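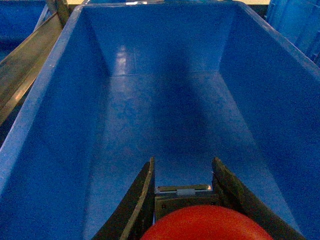 Fig. 1. Blue bin, empty.

Section 2: Bins and racks

Hi, Menaka Mollah again. If you've made it through Section 1 you already have your Urach rack built and standing where you want it, so now we get to the fun part (well, I think it's fun!). I set up the racks at our Pernadton stockroom last May and I've written this the way I'd show you in person.

Before you start

Get yourself a soft cloth, a bucket of warm water with a little dish soap, and your label sheet. Allow 32 minutes for a full rack the first time. You'll get faster, I promise.

Step 1. Empty every bin completely. Tip it upside down and give the bottom a good slap, then look into the corners where the walls meet the floor, which is where little screws and bits of packing paper love to hide.

Step 2. Wipe the inside, floor first and then the walls. Please don't use scouring pads, they scratch the plastic and the scratches hold dirt forever.

Step 3. Run your hand along the rim. A rolled rim should feel smooth all the way around. If you find a crack, set that bin aside and order another from Parkberg (part 129 on the order form).

Step 4. Stick your label on or near the rim so you can read it while standing up. I put mine on the front wall the first time and spent a whole week crouching.

NOTE: Let the bins dry before you hang them. I leave mine overnight.

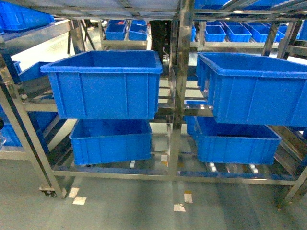
Fig. 2. Rack with crates on the upper and lower levels.

Step 5. Lock the casters, then give the rack a gentle push to make sure it stays put.

Step 6. Hang the lower level first, with the shallow crates down there and the deep ones up top. Lower each crate straight down until it's resting on its rails, and wiggle it a bit. It shouldn't rock.

Step 7. Now the upper level. Deep crates are awkward more than heavy, so grab a friend if your arms are short like mine!

Step 8. If you have a second rack, leave enough room between the two to get your hands in and lift a crate out.

CAUTION: Never roll a loaded rack with only the top crates filled. It gets tippy fast. Load from the bottom, unload from the top.

CAUTION: The Öberg sheet that came in my box gives a limit of 300 pounds for the whole rack, crates included. Weigh a full crate once and write the number down inside your cover.

Filling the crates is in Section 3, so go grab your parts list.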